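I've been helping with the robotics club for 5 years now, and every fall I have the same argument with somebody's parent. Why aren't the kids building something that fights? Or throws? Or at least drives fast?

I get it, I really do. The Skarov Cup has a fog machine! But I think our club spends its time better on grocery bags, and I'm going to keep saying so until they take my key away.

Look at what a throwing robot teaches you. You tune a motor, you tune it again, you win or you don't. Chores are nastier. Plastic film folds somewhere new every time you set it down, and code that worked before dinner falls on its face after. Our kids logged 232 tries at zippers last season and wrote up all of them, including the ugly ones (mostly ugly ones). The notebook they turned in at Bollulari in December was the best writing I've seen out of that room.

And they argue! Whether to pinch the slider or push it, whether to come at it from the side, how hard is too hard. I've heard a ninth grader defend a grip angle like she was in court.
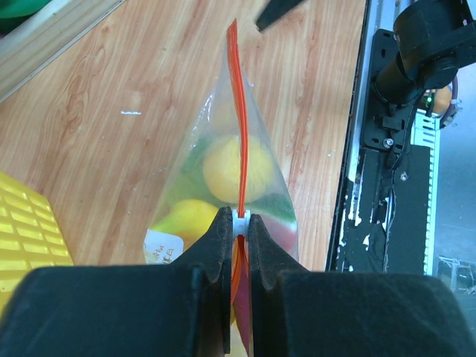

*Both fingertips on the little white slider, fruit in the bag.*

My other gripe is money. The kit for the arena event runs $1,468 before you've bought a single spare, and a zip-top bag costs pennies. Guess which one a small club can afford to wreck all night long.

So no, we're not entering Skarov this year either. Sign-ups are open, and bring bags if you have them, the bigger the better.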